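Osell adds striped table linen to its Bilanberg range

Household textiles firm Osell is adding a group of striped cloths to its Bilanberg range in September. The new pieces are pale beige with thin, dark parallel stripes, and come as a tea towel, a napkin, a tray cloth and a table runner.

The stripes follow a pattern from the mill at Noditz, where Osell has its weaving done. The mill has made plain cloth for Bilanberg for 11 years. Until now the range has been sold in single colours only, and shops have been asking for something that can be laid over a plain tablecloth without clashing with it.

Bilanberg cloths are meant for daily use. They can be washed with other laundry and need no ironing if they are folded soon after drying. Osell suggests folding them along the stripe, so that the edges stay straight in the drawer. The fabric is soft enough to be rolled as well – handy for napkins and for anyone short of shelf space.
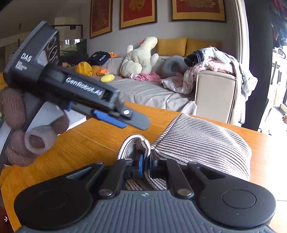
Striped cloth in pale beige on a wooden table.

The tea towel and napkin will be sold in packs of two. The tray cloth and runner are sold singly. All four are packed in a paper band with washing advice printed on the inside, and the plastic sleeve used for earlier Bilanberg items has been dropped.

The range will be stocked by the Stojanović homeware shops from the first week of September. Seven of the shops will also have a table laid with the new cloths, where customers can handle the fabric and try different ways of folding it. The tables will stay up for the whole month, Sunday opening included.

Plain Bilanberg cloths remain on sale in all current colours. Trade customers can order fabric samples of the stripe from the Osell sales office – please state which of the four items the sample is for.

Notes for editors

Osell supplies table and kitchen linen to independent shops. Bilanberg is its everyday range.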